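Section 6: Sorting and Storing Small Parts
Droton Home Workshop Guide, revised December 4, 2021 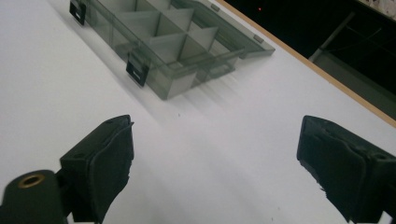
6.1 Before you buy anything

Storage makers would like you to believe that a bigger box makes a tidier bench. Our experience is that a bigger box holds a bigger mess. Read this section through before ordering the Plerilero drawer set or any of the add-ons listed in the back of the guide. You may find you need none of them.

Gather every loose screw, washer, fuse and cable end you own and put them on a tray. Leave the tray out for a week. Whatever you reach for during that week deserves a compartment. Most of the rest is there out of guilt.

6.2 Setting up the box

1. Wipe out the compartments with a dry cloth. Skip the "anti-static" sprays unless you store circuit parts, and even then read the label closely. Many of them say very little about what is in the can.

2. If your box has removable dividers, take them all out and put back only the ones you need. A long compartment for long parts beats two short ones with the parts jammed in at an angle.

3. Place the heaviest parts nearest the handle. On a box with no handle, place them along the hinge side.

4. Fill each compartment to no more than two thirds. A compartment filled to the top will spill into the next one the first time the box is carried on its side.

5. Close the lid and press each latch until it clicks. Tip the box gently over a towel. If small washers creep under the lid, they belong in a bag or a jar.

Note: Adelmo Parisi, who wrote the first version of this guide, recommended lining every lid with foam. We have dropped that advice. Cheap foam crumbles, and the crumbs get into everything.

6.3 Labels

1. Write the label for the part you will be looking for, using the word you say out loud. "Short wood screws" will serve you better than a catalog number.

2. Put labels on the front wall of the box as well as the lid. Lids get swapped.

3. Use pencil on paper tape for the first month. Your first layout will be wrong.

The Hindiris label app prints a code for each compartment, which you then scan with a phone to see what is inside. On a see-through box you can just look. We tried the app on a wall of 51 opaque drawers and found it useful there, up to the point where somebody moved a drawer.

6.4 Moisture packs

Small packs of drying beads come free with many products, and there is a common belief that one of them will protect a box forever. It won't. A used pack that has sat in an open kitchen drawer is probably full already.

1. Use fresh packs, or the kind with beads that change color.

2. Check them in April, before the damp weather, and replace as needed.

3. Do not put a pack in the same compartment as loose parts.

CAUTION: Keep moisture packs, button batteries and magnets out of reach of children and pets. A snap latch is not a child lock, whatever the packaging suggests.

CAUTION: Do not store solvents, glue or oily rags in a plastic parts box. Fumes can soften some plastics and cloud the lid.

6.5 Upkeep

Every 3 months, empty the compartment you use least. If you can't name the job its contents are for, give them away or recycle them.

Latches are usually the first thing to fail. Biwott sells a replacement kit, but compare its price with that of a new box before you order. Benoît Marty has kept one box going with a wide rubber band since the last edition, and we can't find much wrong with his method.

For wall racks and drawer cabinets, go to Section 7.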